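07/09/2018

Feriado, e eu a fazer contas ao fecho das escolas.

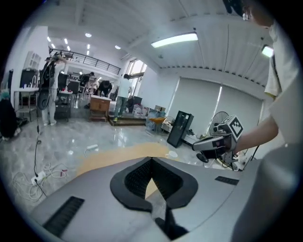

Passei a manhã com o relatório de Bircombe, que finalmente chegou, com três semanas de atraso e uma capa muito bonita. A vila tinha 1586 habitantes no último levantamento. Tem agora menos 386 do que na geração anterior, e o capítulo seguinte, sem corar, chama a isto "estabilização". Gostava que o meu banco me deixasse estabilizar assim.

O que me interessa é a escola primária. Entraram 14 crianças este ano, para uma turma pensada para 30. A consultora Wesora propõe fundi-la com a de Usten, que fica do outro lado do rio e tem a ponte em obras desde que me lembro. No papel, a distância é curta. O papel não apanha o autocarro das sete.

Anotei na margem que ninguém decide ter um segundo filho por causa de um folheto. O plano prevê um folheto. Prevê também um subsídio único por nascimento, que dá para o carrinho e, com sorte, para as rodas. Sobre creches, meia página. Sobre rendas, uma nota de rodapé - e em corpo tão pequeno que tive de ir buscar os óculos. Deve ser para os leitores mais velhos, que são, segundo o próprio relatório, quase todos.

À tarde liguei para o gabinete Hughes a pedir as tabelas por idade. Prometeram-mas para outubro. Perguntei se não podiam mandar ao menos as dos maiores de 65, e a senhora respondeu que essas eram as mais pesadas. Acredito.

Continuo sem perceber como projetaram a população até 2040 com uma linha reta. Os jovens saem aos dezoito, alguns voltam aos quarenta com os pais doentes, e a linha passa por cima de todos muito direita. Amanhã refaço a projeção com as saídas separadas das mortes, que vinham somadas na mesma coluna. Do ponto de vista da escola, admito, vai dar ao mesmo.

Jantei sopa. Falta responder ao email da Wesora, que quer saber se achei o documento "inspirador". Tenho três rascunhos e nenhum se pode enviar.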